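Notas para la charla «Conservar en casa sin complicarse: encurtidos y salmueras»
Duración prevista: 45 minutos más preguntas. Sala con pantalla a la izquierda.

## Antes de empezar

- Pedir que cierren la puerta del fondo, entra ruido de la calle.
- Repartir la hoja de proporciones al final. Si la tienen en la mano la leen y no escuchan.
- Agua en el atril. La última vez me quedé sin voz en la parte del pH.

## 1. Presentación (3 min)

Buenas tardes. Llevo bastantes años haciendo encurtidos, primero para casa y luego para la tienda de Nombridge, donde estuve en el obrador hasta que cerró. De allí vienen casi todos los errores que voy a contar hoy.

Voy a hablar de dos cosas que mucha gente mezcla: el encurtido en vinagre y la fermentación en salmuera. Se parecen en el tarro y no tienen nada que ver en lo que pasa dentro. No voy a hablar de mermeladas ni de conservas de carne o pescado. Si alguien ha venido por el bonito, lo siento, ese es otro taller.

[Pausa. Preguntar quién ha hecho alguna vez pepinillos. Mano alzada.]

## 2. Vinagre y salmuera (8 min)

En el encurtido, el ácido lo ponemos nosotros. Se calienta vinagre con agua, sal y especias, se vierte sobre la verdura y se deja reposar. El vinagre tiene que indicar su acidez en la etiqueta. Si no la indica, yo no lo uso para conservar.

En la fermentación, el ácido lo fabrican las bacterias lácticas que ya vienen en la verdura. Nuestra parte consiste en ponerles sal suficiente, quitarles el aire y esperar. Tarda más y el sabor sale distinto, más redondo.

Lo que suelo encontrar en las cocinas es una mezcla de los dos: poca sal, un chorro de vinagre «por si acaso» y el tarro en la encimera. Ese chorro frena la fermentación y tampoco llega para conservar. O una cosa o la otra.

[Si preguntan por la vinagreta de la nevera: es aliño, dura lo que dura, no entra en la charla.]

## 3. La sal (10 min)

Esta es la parte larga. Ir despacio.

Pesar siempre. Una cucharada de sal gruesa y una de sal fina no pesan lo mismo, y la diferencia basta para estropear un tarro pequeño. Una báscula de cocina normal sirve.

Proporción para col cortada: el 2 % del peso de la verdura ya limpia, masajeada hasta que suelte líquido. Para pepinos enteros, salmuera aparte, al 5 %, y que los cubra.

Contar aquí lo de Floltano. Hicimos allí una tanda de col para la feria de julio, 9 cubos. En uno se echó la sal a ojo, porque la báscula estaba ocupada. Fue el único que hubo que tirar, y olía desde la escalera. Se suelen reír. Dejar que se rían y seguir.

Sobre el tipo de sal: sin antiaglomerantes si se puede, que enturbian el líquido. La yodada no arruina nada. Yo he hecho tandas con ella y fermentaron bien. Aun así compro gruesa marina, por costumbre y por precio.

[Escribir en la pizarra el cálculo: peso de la col × 0,02. Hacerlo con 200 g: salen 4 g de sal. Que lo vean con un número pequeño y luego lo repitan ellos con el peso que quieran.]

## 4. Tarros, tapas y aire (7 min)

La verdura debe quedar bajo el líquido. Todo lo demás es discutible. Se puede usar una pesa de cristal, una hoja de col doblada o una bolsita con salmuera dentro. Con agua sola en la bolsita no, que si se rompe baja la concentración.

Durante los primeros días el tarro hace gas. Con tapa de rosca, aflojar una vez al día sobre el fregadero. Con válvula no hace falta tocar nada.

Enseñar la tapa Ravn con válvula y la pesa Imitz. Decir que las compré yo y que valen igual otras.

El espacio libre arriba: dos dedos. Más es aire que sobra, menos es líquido por la encimera.

Moho y velo blanco: explicar la diferencia. El velo blanco, liso y fino, son levaduras; se retira y se prueba. Si hay pelo o color (verde, negro, rosa), se tira el tarro entero. No rascar la parte mala y guardar el resto.

## 5. Especias (6 min)

Enteras mejor que molidas. Grano de mostaza, pimienta, semilla de cilantro, laurel, eneldo. Las molidas se van al fondo y dejan un lodo que no hace daño pero queda feo en el tarro y en el plato.

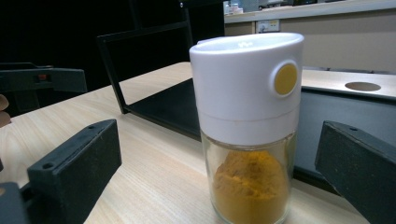
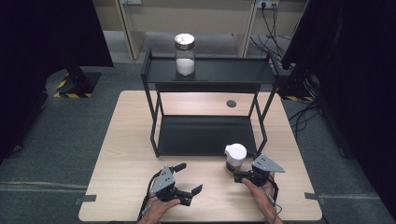

Con las especias pasa lo mismo que con la verdura: lo que no se usa, pierde. Una semilla de cilantro entera aguanta bien en un armario oscuro, y en polvo se apaga mucho antes. La excepción que hago siempre es la cúrcuma, porque entera y seca no hay quien la parta en casa. Un polvo amarillo ocre como el del tarro de la tapa blanca es el tono que busco para la coliflor en vinagre, y basta media cucharadita por litro. Más amarga. Se disuelve en el vinagre caliente antes de verter, nunca encima de la verdura, o quedan manchas. También mancha la madera y los trapos, así que fuera el mantel bueno.

Pasar al ajo. Puede ponerse azul o verde dentro del vinagre. Es una reacción del propio ajo con el ácido y se puede comer. Lo pregunta alguien todas las veces, mejor adelantarse.

## 6. Lo que hay que recordar (3 min)

- Pesar la sal.
- Verdura bajo el líquido.
- Etiqueta con fecha y contenido. Tengo tarros en casa que no sé qué son.
- Una vez ácido y a gusto, a la nevera.

## Turno de preguntas

Evanthia Tsakiris modera y lleva el micrófono. Hemos quedado en que corta a las siete y media.

Respuestas preparadas:

- *¿Se puede reutilizar la salmuera?* Un poco, para arrancar la siguiente tanda. La del vinagre no, ya está diluida con el agua de la verdura.
- *¿Botulismo?* Tomarlo en serio. En fermentados con la sal correcta y acidez alta el riesgo es muy bajo. Ajo en aceite a temperatura ambiente: no hacerlo.
- *¿Menos sal, por la tensión?* Consultar con su médico. Aclarar la verdura antes de comer quita una parte.
- *¿Y azúcar?* En vinagre, al gusto. En salmuera no la pongo.

Recoger las hojas sobrantes y la pesa, que la otra vez se quedó en la sala.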